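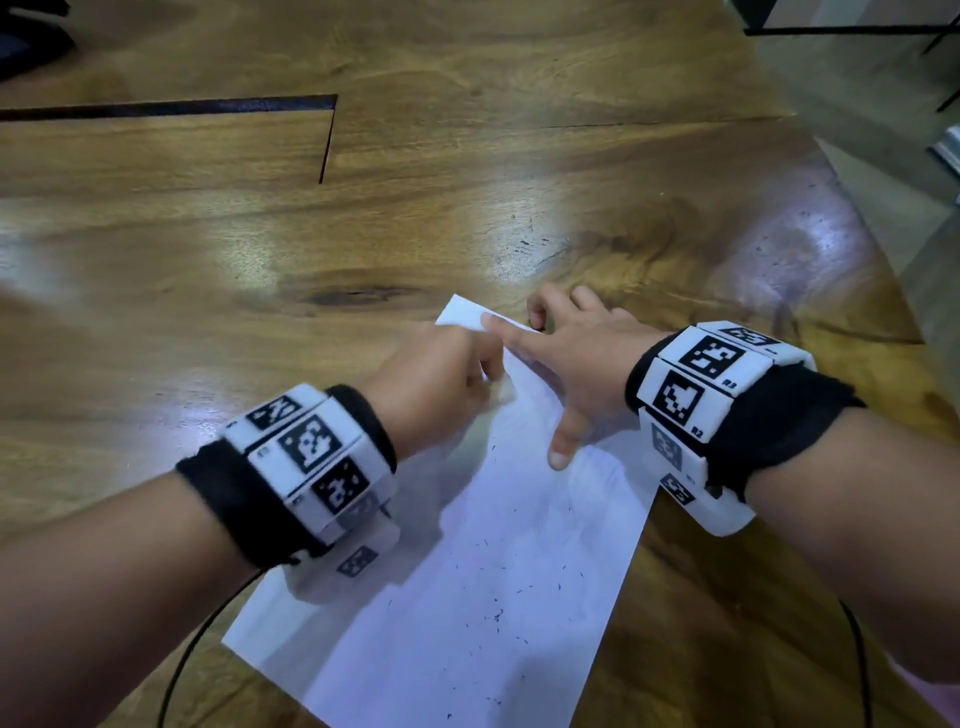 5. Recording a hand task at the bench

This section is for bench staff at the Stidton site who record tasks for the Tuvel sorting arm. You do not need any programming knowledge. Allow up to 15 minutes for your first recording.

5.1 Before you start

1. Put a wristband on each bare wrist, with the marker blocks facing out. Blocks printed R2 and R3 belong on the right.
2. Run both cables back toward you, clear of your fingers.
3. Enter code 1519 on the bench terminal and choose Paper, Loose Debris.

Note: Tighten the straps until the bands stop sliding. A band that turns during a recording has to be zeroed again.

5.2 Recording

4. Lay the sheet on the table at any angle. It does not need to be square to the edge.
5. Press Record and wait for the tone.
6. Lift the far corner with your left hand and steady the sheet with your right. Work at your normal pace.
7. Fold the sheet around the debris and put it in the tray.
8. Press Stop. Repeat 2 times.

Caution: Do not pull on a cable to free it. Stop the recording first, then take off the band.

Caution: Keep sleeves above the forearm. Cloth over a marker spoils the recording.

5.3 What changes on your shift

Once Mosoti accepts a task, the arm takes over the routine sheets. Bench staff keep torn, damp or stuck sheets and check the arm's tray at the start and end of each shift. Recording time counts as paid bench time – enter it on the Turnico timesheet under Training.

Recordings store hand positions and table video. They are not used to set individual work rates. Send questions about this, or about moving to another bench, to Kheri Odera.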